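Student robotics club prepares its kitchen table task

2022-06-25

The robotics club at Tendmont College has entered the service class of the Pendari student competition, which will be held in October. In this class, one robot arm must work at a table with dishes and toy food, and it must follow short written orders from the judges. The club has 29 members this year, and 10 of them are in the team for the arm.

Lai-ching Huang, the team captain, explained that the members chose the kitchen task after a long discussion. "We wanted something which our families can understand," she said. "My grandmother does not ask me about code, but she asks me if the robot can already bring the ketchup."

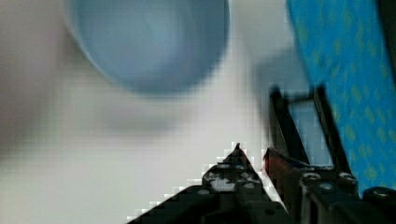
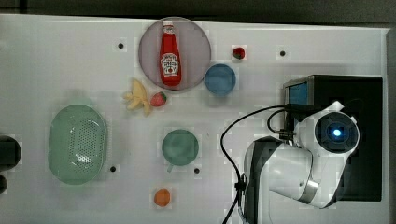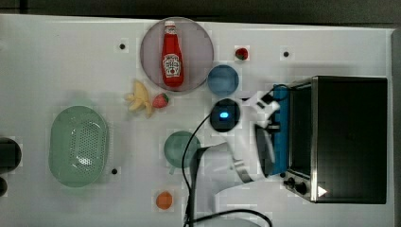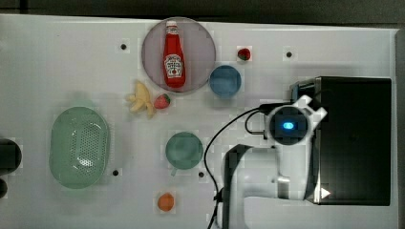
The robot arm and the kitchen table of the Tendmont team. The ketchup bottle lies on the plate in the last three pictures.

The team has recorded 358 practice runs until now and hopes to reach 900 before the competition. Po-yen Chiu keeps the list of all runs, also the failed ones, and the members read it together at each meeting. According to him, small round fruits are still the most difficult, and the arm often needs a second attempt.

Wai-kit Fang and Femi Anozie are writing the part of the program which reads the orders. They named it Fedeo. It understands simple sentences well, but it becomes confused when two things have the same name, and the judges are allowed to use such sentences. This will be the main work of the summer.

Students who would like to help with the practice runs are welcome, also without experience in programming. Please write your name on the sheet at the door of the Castillo workshop, or speak with Tsz-kin Kuo, who prepares the timetable for the holidays.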